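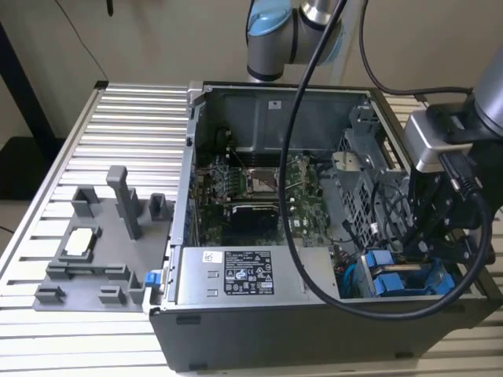

The Tower from Kerekes

Filed under: Short fiction, New writing

The computer had come from Kerekes, the dentist's on the corner of the high street in Nemudthorpe, and it had been in the building longer than anyone who worked there. Anikó Balogh signed for it at ten past eight and laid it on its side on the bench. She took the side panel off and leant it against her stool.

She was supposed to write down what was in each machine before anything was taken out. The form had room for six lines. She wrote the number from the paper tag, 776, and then stopped, as the next box asked for the owner's name and she was not sure what to put.

Rozália Magyar had run the dentist's for thirty years. She had died in the spring. Her sister Ildikó had rung the workshop twice, once to ask whether they took old computers and once to ask whether they could get something off one.

"Appointments?" Anikó had said.

"No, the practice has all that. Letters. She wrote letters on it in her lunch hour."

"Who to?"

"Me," Ildikó said. "She never posted them. She told me that in the hospital, as if I ought to have known."

Anikó wrote Magyar in the box and left the first name blank.

Zsolt Juhász came in at nine with his coat still on and looked at the open case.

"Is that the one for parts?"

"It's the one for the drive," she said. "Then parts."

"Tímea wants the benches clear by four. There's a load coming from Grukotel."

"I know. She told me as well."

He went to hang his coat up. Anikó put on the wrist strap and looked for the drive. People expected it to be difficult, and it was mostly screws. She had once taken 600 drives out of machines from an insurance office, one after another, and had not thought about what was on any of them. They had gone into a crate and the crate had gone into a van.

The screws on this one were tight. The second had a worn head, and she had to go to the drawer for a different driver, then back again for the one she had used in the first place. When the drive came free she held it for a moment and turned it over. Somebody had written R.M. on the underside in biro — small, neat capitals.

She took it through to the other room, where the reader was, and plugged it in. It clicked, and then it spun.

There was a folder called Lunch. It held a long list of files, each named after a month. The oldest was June, and after that June came round again and again down the list. She opened none of them. She started the copy and the screen said it would take forty minutes.

Tímea Fekete put her head round the door at half past ten.

"Is that the dentist's?"

"It's copying."

"We said we'd wipe anything that came in. It's on the website."

"Her sister asked for it. She's signed the form."

Tímea read the form, both sides. She had started the workshop with a loan of 2000 pounds and a Flekeo van that would not go into reverse, and she read everything both sides.

"You haven't put a first name," she said.

"Rozália."

"Put it in, then."

Anikó put it in.

Ildikó came for the letters just after two. She was a tall woman in a raincoat, and she would not sit down. Anikó gave her the memory stick in an envelope so that it would not get lost in her bag.

"Is it a lot?" Ildikó asked.

"It's quite a lot."

"Did you read any?"

"No."

Ildikó nodded. She felt the envelope with her thumb until she found the stick at the bottom of it.

"I haven't got a computer," she said. "I'll have to ask my neighbour's boy. I don't want him reading them."

Anikó thought about the load from Grukotel, and the benches, and four o'clock. She looked at the printer.

"Have you got time for a cup of tea?" she said.

It took two packets of paper. Zsolt fetched the second from the cupboard without asking what it was for, and Tímea walked past once with the form in her hand and kept going. The pages came out face down. When the printer had finished, Anikó squared them up, put them in a box that had held keyboards, and taped down the lid.

Ildikó carried it to the bus stop herself. Anikó went back to the bench and started on the screws that held the power supply.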